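**Wanted: people who don't believe the label (kitchen storage study, Movmont)**

Every plastic tub sold in the last few years seems to promise that it will keep your salad crisp, your bread soft and your cupboards calm. We have read a lot of these promises at Drotard and we don't think much of them. The tests behind them, where there are any, tend to be done by the people selling the tubs, over a weekend, with one lettuce.

So we are running our own, and we need households in Movmont to take part. It starts in November and lasts 4 weeks.

**What you would do**

You carry on cooking and shopping as you do now. We give you a set of containers with the branding taken off, and you keep bread, salad leaves and soft fruit in them. Twice a week you fill in a one-page form saying what you threw away and what state it was in. "Bit sad" is an acceptable answer. So is "ate it anyway".

You don't need to weigh anything. Earlier studies asked people to weigh their scraps, and we doubt many of them did it past the first few days — the figures are far too tidy.

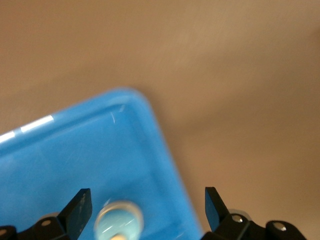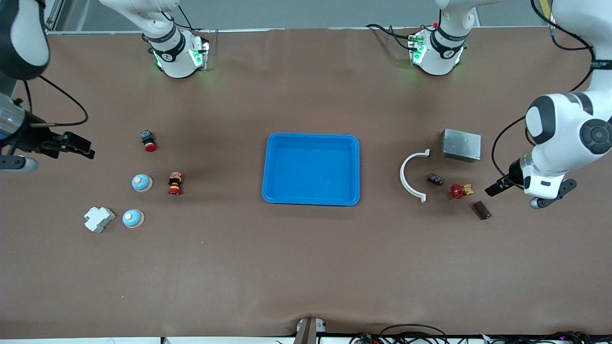 *Blue plastic on a brown surface, in both pictures.*

**Who we want**

- Adults who do most of the food shopping at home
- Homes of any size, including people living alone
- People who already own too many tubs and have lost the lids

We would rather not have anyone who works for a firm that makes or sells food containers. If you write about kitchens for money, please say so when you apply.

**What you get**

£148 on returning the last form, whatever you wrote on it. You may keep the containers, though we make no claims for them. There is no prize draw, no voucher and no "exclusive community".

We have 205 places. Our last call, on fridge thermometers, drew 861 replies, a good many from people nowhere near Movmont, so please check that you live here before writing.

**Who is paying**

Fatoda, a shoppers' group, covers the full cost. It has no say in the results and will see them on the same day you do. If we find that the dear tubs work better than a plate with a bowl on top, we will print that, through gritted teeth.

**How to apply**

Write to the Babaei study desk at Drotard with your name, your postcode and a line or two on what you last threw out. Please don't send photographs of it.

Posted March 19, 2026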